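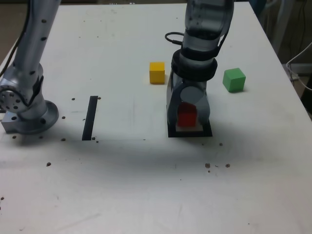
Red, green, yellow. The complete collection.

Filed under: Small Things, Tables I Have Opinions About

I have owned bigger sets of blocks. The Zurnari tub I bought one March had arches and little roofs, and I built precisely one thing with it, a sort of bank. Then it went in the closet with the jigsaw puzzles and the good intentions.

Three cubes is a different deal. You run through the possibilities before your coffee cools, and then you start over and get picky. Should red go on the bottom? I say yes. Red looks like it can take the weight. Yellow on the bottom looks like somebody lost a bet.

The white tabletop helps, even with the scuffs. I like a surface that has been used for something. The thick black square of tape helps more, because now there is a right place to put things and I can be smug about it. Red inside the square, yellow on red, and you have a tower two cubes tall. Hilavitz, where I used to buy all my blocks, would call that a starter project. I call it architecture.
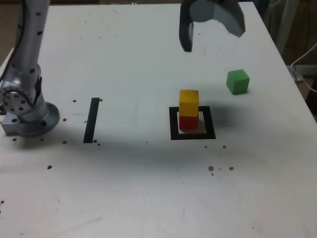

The green one

Green is my favorite, so naturally it gets held back until I've made up my mind about the other two. It's wood, and on the top face the paint is faded enough that the grain shows through, running diagonally. The front is still a deep, proper green. I had a Drudora set once with a finish so thick you could have been stacking bars of soap.

Crisp edges, too. I'm fussy about edges. A rounded cube is a potato.

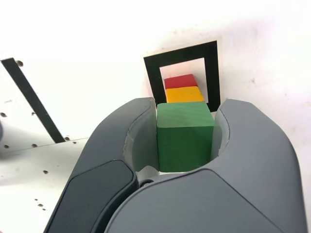 CATEGORY: Blocks, Wooden

My old set had 12 and I miss maybe 2 of them.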